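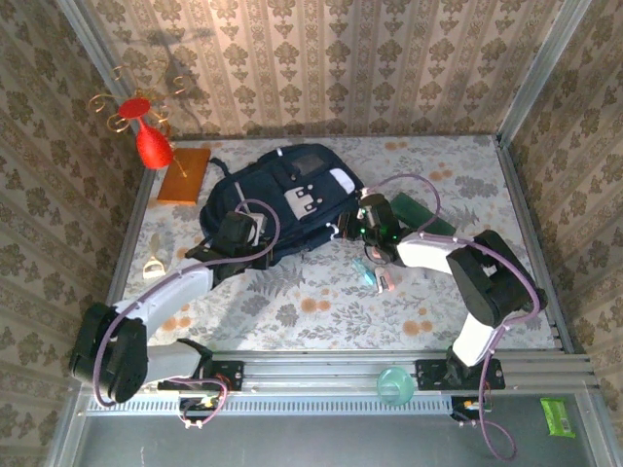 Wagon cargo cover won't stay latched

Posted by Orla Gilmartin, 15 March 2021

I have a Relum wagon, bought used last September. The roll-out cover over the cargo area has started letting go on the left side. I pull it back, both ends click into the slots by the tailgate, and then somewhere on the drive the left end pops out and the whole thing snaps forward. It does it most often on the rough stretch of road near Flillby, but it has done it in a parking lot too.

I have cleaned out both slots with a brush and looked for cracks. The right side is fine. The dealer wants to sell me a complete new cover and I don't want to pay for that if it's a small part. I carry work stuff back there and would like it out of sight. Has anyone fixed one of these without replacing the unit?

----

Fahy_wagons

Mine did the same. Check the cassette first, meaning the long housing behind the rear seat that the cover rolls into. It sits in a pocket on each side, and one end is spring loaded. If that end isn't seated all the way, the whole cover pulls at a slight angle and the left pin only goes halfway into its slot. It will still click, so you think it's in.

Fold the rear seats down, push the spring end in, lift the cassette out and look at the pockets. On mine there was a coin and a lot of grit in the left one. Vacuum it, put the cassette back and press down hard on both ends until they sit level. Then pull the cover out slowly and see if both pins reach the slots at the same time. 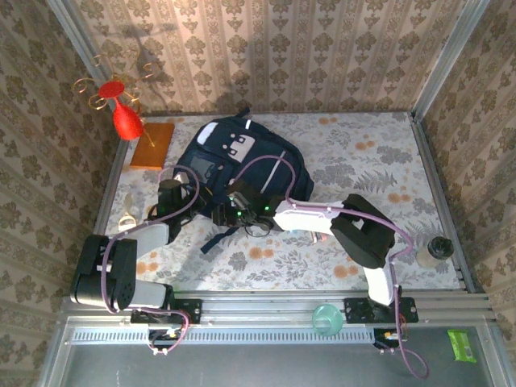 If they do and it still pops out, look at the pin itself. The end of it should have a small shoulder. When the shoulder wears round, it rides up out of the slot over bumps. You can swap the left and right end caps on the older covers -- 4 screws, all on the underside -- and if the problem moves to the right side you know it's the cap. Ladis sells the caps separately. I paid 7 dollars for one, and it took me less than 60 minutes including finding the right screwdriver.

Don't take the cassette itself apart. The main spring is wound tight and it is a pain to get back in.

----

tallgate5

I just took mine out and left it in the garage. Never missed it.

----

K. in the hills

Agree with checking the seat. One more thing: if the rear seatback has been moved to its more upright notch, the cassette on some of these moves with it, and the cover then has to stretch further to reach the slots. That puts more pull on the pins. Set the seatback one notch back and try it for a few days before buying anything.

Also, you said you bought it used. Look for the part number sticker on the bottom of the cassette and compare it with the one in the parts list for your year. The cover from the earlier body fits in the pockets but is slightly narrower, and I have seen two cars with the wrong one in them. A narrow cover will hold on one side and slip on the other, same as yours.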